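Telska Workshop Releases Tabletop Simulation Files for Hisness Home-Built Mobile Robot

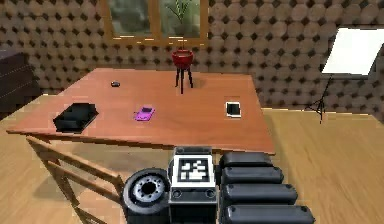
Simulated view from the Hisness tabletop set, with part of the robot in the foreground. Render: Telska Workshop.

Telska Workshop, a member-run shared workshop, today released the simulation files, build notes and test logs for Hisness, a small mobile robot designed to be assembled at home or on a shared bench. The September release is the first to include the full tabletop scene set used by members to check code before it is run on hardware.

The release contains 87 scene files, a model of the robot, a parts list, wiring diagrams and a log of 474 simulated runs. All files can be downloaded from the Telska project page and may be copied, changed and reused with credit.

Hisness was started by Telska member Hanyu Long as a two-person bench project and moved to the shared workshop when the first drive base outgrew a kitchen table. The software has been rewritten twice. The current version, numbered 13, separates the drive code from the object-sorting code so that either part can be replaced without touching the other.

"Most of our lost time was on the bench," said Long. "A member would book an evening, find a sign error in a transform, and spend the evening on that. Now the sign error is found at home on a laptop, and the bench time goes to wiring and mechanical work."

Scene set

Each scene places the robot model near a table in a furnished room. Tabletop items vary between scenes and include trays, toy cars, phones and potted plants. Room features such as wall pattern, floor material, window placement and lighting are set in a separate text file and can be changed without editing the robot model.

The default task asks the software to list the items on the table, choose one that is small enough to move, and plan a route for the base that keeps clear of table legs and light stands. A scene is scored on three values: item position error, planned clearance and time to plan. Scores are written to a plain text log, one line per run.

The patterned wall used in part of the set was kept at the request of members working on image processing. Repeating patterns produce false matches in some stereo and feature-tracking methods, and an early build of the Hisness software placed table edges on the wall. The affected runs are marked in the log and have been left in the release for comparison.

Robot model

The model carries a square black-and-white fiducial marker on the upper face of its body block. An outside view of the robot can be used to recover its position from the marker, which gives a second reading to compare with wheel odometry. The marker file is included at print size for builders who want the same arrangement on hardware. It should be printed on matte paper and mounted flat; a bowed marker gives a tilt error that grows with distance.

Wheel geometry, joint limits and mass values are stored in a single file with comments. Builders who substitute a different motor or wheel should edit this file first and run the included check script before loading any scene. The script reports missing values, negative masses and joint limits entered in degrees where radians are expected.

Mechanical and electrical notes

The build notes cover the drive base, body block and power wiring. Work can be done with hand tools, a drill press and a soldering iron. Access to a 3D printer is needed for the bearing spacers, and the notes list print settings for two common filament types. Total parts cost for the most recent workshop build was $214, excluding the battery, the onboard computer and shipping.

A fused battery lead and a physical stop switch are required in all builds listed on the project page. The stop switch cuts motor power only, leaving the onboard computer running so that logs are not lost. Wheels must be off the ground for the first power-on after any wiring change.

The bearing spacers were redesigned for this release by Brandão, a small machining business that shares the Telska building. The earlier spacer allowed side play in the wheel, and the play showed up in odometry as a slow drift to one side. Drawings for both spacers are included. Builders with the older part can fit the new one without removing the motor.

Known limits

Simulated results do not account for battery sag, loose carpet, cable drag or glare on phone screens. Contact between a gripping tool and soft or flexible items, including plant leaves, is modeled poorly and should not be used to set grip force. Shadows in the scenes are softer than those measured on the workshop bench, and thresholds tuned only on the scene set may need to be raised.

The simulator runs on a mid-range desktop computer. Laptops without a separate graphics card can run the scenes at reduced image size, with planning times logged as normal. The files have been tested on two Linux distributions. Windows users have reported success, but the workshop does not yet support that setup.

Availability

The Hisness files are available now at no charge. Printed build notes can be picked up at the workshop during open bench hours, which begin at 6:30 p.m. A starter pack of fasteners, connectors and printed spacers is sold through Tutus, the workshop's parts counter, while supplies last.

Bug reports should include the scene name, the version number and the matching line from the run log. Reports without a log line will be returned.

About Telska Workshop

Telska Workshop provides shared benches, machine tools and electronics equipment to members working on their own projects. Safety training is required before use of the drill press, lathe or laser cutter.

Media contact: Hanyu Long, Hisness project, Telska Workshop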